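Automation in the Towel Room of a Hotel Laundry
Student project report, Konorville
October 18, 2024

1. Background
For our project we visited Linance, a laundry in Stullulstead that washes for hotels. On a full day it handles 2000 towels. In April the company started to use a robot arm at one sorting table.

2. What changed for the workers
Before, five people stood at the table and pulled towels from the pile. Now two of them watch the robot and correct it, and three moved to folding. They told us that their shoulders hurt less — but the work became more lonely, and the breaks now follow the machine. The training took 40 minutes, which they found too short.

3. The gripping step
The robot must take one towel from the table and lift it. The two fingers have blue tape on the tips and close on a fold of the cloth.
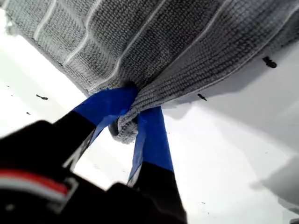
4. Open questions
We could not compare wages before and after. We would like to ask the workers at the second site, Arrieta, where all sorting is still done by hand.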